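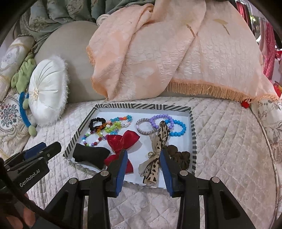

**Can a household robot tidy a room without supervision yet?**

Only in part: current machines can manage selected chores under familiar conditions, and a person is still needed for the remainder.

Members have put this question to the Marance Institute repeatedly since our home automation program began. The program's position is set out in brief for the December newsletter.

Chores differ a great deal in difficulty. Carrying a closed box from one room to another is a reasonable task for a machine. Sorting what is inside the box is much harder. A box of hair accessories and bracelets shows the problem well. Beaded strands lie over one another, a scrunchie has no fixed shape, and a bow in soft fabric folds differently each time it is put down. A gripper that closes on one bracelet may lift its neighbor as well.

During the most recent trial period, the Vuslow test apartment logged 1,584 attempts at picking up small personal items. Rigid objects placed apart from each other gave few difficulties. Fabric items and strung beads accounted for most of the failures, and the most common fault was lifting two items together. The full results will be issued to members as a separate report.

Speed also remains a concern. In one sorting exercise with 40 mixed items, the machine placed 38 correctly – a respectable result, although the exercise took far longer than it would take an adult working at an ordinary pace. The two remaining items were both ribbons.

The Institute's advice to members is therefore unchanged. Households considering a purchase should ask the supplier for a demonstration with their own belongings, on their own furniture. Beds, quilts and other soft surfaces should be included, as many published demonstrations use a hard tabletop.

Work on soft and tangled items will continue through the spring under the Ross program, with a target of 1,000 further attempts. Members who wish to receive the report in print should notify the membership office.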